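15 August 2025
By Stuart Wragg

Continued with the ball tracking for the Skollden match against Karcombe. The first half is now complete, 2948 position samples after cleaning. I had to throw away the part before the second corner kick, where the tracker jumped between the ball and the white boot of their left back. Same fault as in January, and I still don't have a good fix for it.

Pass counts: I get 123 completed passes for Skollden in the first half. Holroyd's sheet has two fewer. I went through both lists and the difference is in the throw-ins. He doesn't count a throw-in as a pass when the receiver heads it on, I do. We should agree on one rule before we compare with older matches. My suggestion is to follow his, it is less work to change mine.

The pressing numbers look strange. Skollden wins the ball back very fast on the right side and very slow on the left, much slower than I would expect from watching the match. I think the left winger is given the wrong number after the substitution, so his runs are added to the full back. Must check with the team sheet.
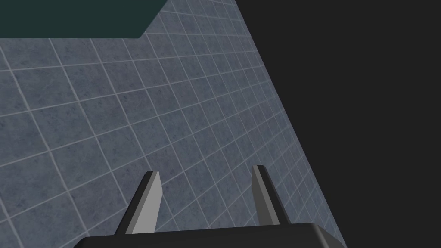
Changed the smoothing in Umix from the default to the longer window. Sprints now look more natural, but the top speeds go down a little for everyone, and most for the two forwards. For a match report this is fine. For the fitness coach it is not, he wants the peaks. I saved both versions in the match folder – please don't delete the one with the ugly name.

Run time for the full half was roughly 700 seconds on the old machine. Acceptable, but I would not like to do a whole season in this way.

Small thing: the kickoff time in the Karcombe file is wrong, it starts when the teams walk out. I moved it by hand. If somebody loads the original file again, the goal will appear too late and the first minutes will be full of players standing in a line.

To do next:
– correct the left winger and run the pressing again
– ask Holroyd about headed throw-ins
– start on the second half, first only up to the red card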